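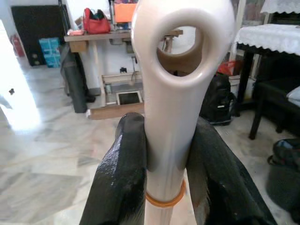 2 min read

Drornwood arm care: your questions

Why tape the fingers?
Grip! Shiny handles slide about on bare fingers, so I wrap both in dark tape. Wrinkles don't bother me much, lifted edges do.

When do I check the cables?
Before every sweeping job. I follow each black cable from its plug at the wrist down the arm (Emília Dvořáček taught me that) and feel for slack.
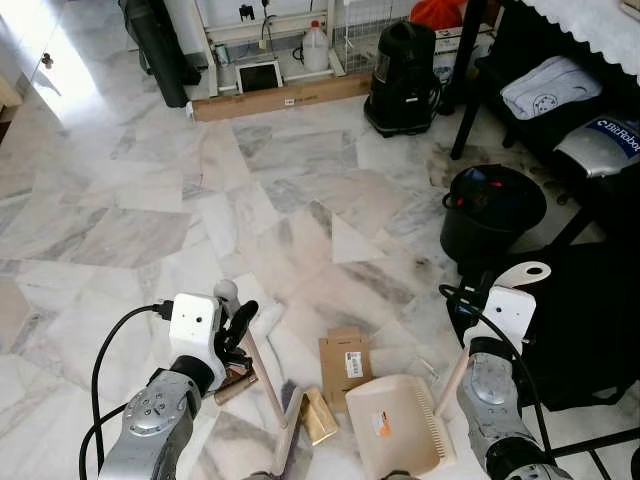
When do I retape?
I go by wear, and at around 70 hours I swap it anyway. A few pale scuffs are fine by me. Peel it all off, wipe the finger, start again from the tip.

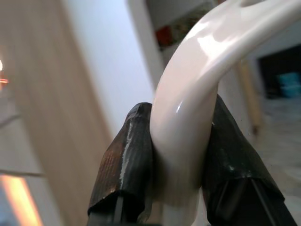
Can I just tape over the old layer?
Please don't, it goes lumpy and the grip ends up crooked. Ask me for a fresh roll!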